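Teaching by remote at Pretthorpe

Operators at the Pretthorpe lab have logged 2,517 demonstrations in a simulated kitchen, each one driven by a person holding a handheld controller. The tasks are short: turn a knob, open a door, swing a faucet. A good run on the knobs takes 39 seconds, most of it spent on the approach. 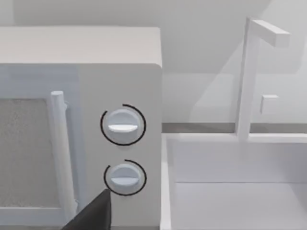
By Ans Verschueren
Robotics correspondent

The microwave has two round knobs, one over the other, each with a raised grip bar. Neither carries a number. With the gripper down by the lower one, an operator has little room between the knob and the door handle, and small errors in wrist angle get recorded along with everything else.

Nam-gil Yang, who runs the sessions, discards any demonstration with a collision. "The policy copies hesitation too," he says. His first 1,000 runs were cut nearly in half.

Training on the remaining set began in June. Tests on a physical arm will follow at Hondwood.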